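Rallemico Corrugated Shipping Cartons, Double Wall, Pack of 20

Item no. 1722
Sold by the pack. Ships flat.
Maker: Rallemico
Color: natural brown
Print: none

Product information

The Rallemico double wall carton is made for heavy goods which must travel by parcel service. Two layers of fluting are glued between three flat liners, so the wall stays stiff also when the carton stands at the bottom of a pile. We recommend it for tools, books, machine parts, glass jars in dividers, and for used electronics that you sell or send for repair.

The carton comes flat with one glued side joint. You open it, fold the bottom flaps and close them with tape. For goods up to 10 kg one strip along the middle seam is enough. For heavier goods please use the H method: one strip on the middle seam and one strip on each of the two short edges. We have customers who put only one strip on a full carton and then write to us that the bottom has opened. The maximum weight of 27 kg is valid only with the H method.

The flaps are scored in the factory, so they fold on the correct line without a ruler. When the carton is new the first fold can feel a little hard. This becomes easier if the packs have rested one night in a room with normal temperature, especially in winter, when they arrive cold from the truck. 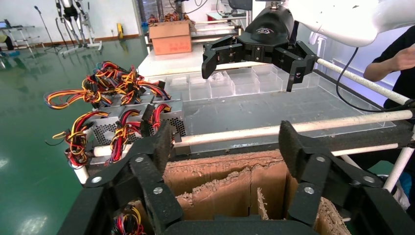 Reusing a carton is possible, and many of our customers do it two or three times. Before you fill it again, look at the corners and at the top edges, because the strength of a carton is mostly in these places. When the edges are ragged and you can look at the open corrugated walls, as on the brown box with the red, yellow and black wires in it, the carton is still fine for keeping cables on a shelf, but please do not ship in it. The same is true for a carton that was wet one time, even if it feels dry now. Remove old labels completely or cover them, otherwise the sorting machine may read the wrong address.

Technical data

Inside length: 400 mm
Inside width: 300 mm
Inside height: 180 mm
Wall: double, BC flute
Maximum content: 27 kg, taped with H method
Closing: four flaps top, four flaps bottom
Pack size: 20 pieces, held with paper band
Recycling: paper bin, tape removed

Which filling to use

A strong wall does not help much if the goods can move inside. Leave 5 cm on every side and fill this space firmly. Crumpled paper is good for most things. For electronics we suggest the antistatic bags from Zilton (see accessories), and then paper outside of the bag. Loose chips are cheap, but heavy parts sink through them during the trip and arrive at the bottom of the carton. When you close the flaps you should feel a small resistance. If the flaps stand up more than a finger, you have put too much.

Storage

Keep the packs flat and dry, not directly on a concrete floor. A simple pallet or two pieces of wood under them is enough. Sunlight makes the liner pale and after long time also brittle.

Accessories

Zilton antistatic bags, size M and L
Pritchard paper tape, brown, 50 mm
Pritchard hand dispenser for 50 mm tape
Andomeo packing paper, on roll

Ordering and delivery

Orders that we receive before 2 p.m. leave our warehouse the same working day. Larger quantities — from 2000 pieces — are delivered on pallets and need a few days more. Please tell us in the order if your address has no ramp, then we send a truck with lift. Printing with your own logo is possible from the same quantity. The next print run is planned for March.

Unopened packs can be returned within 30 days. Opened packs we can unfortunately not take back, except when the cartons have a fault from the factory. In this case send us a photo of the joint and the number on the paper band.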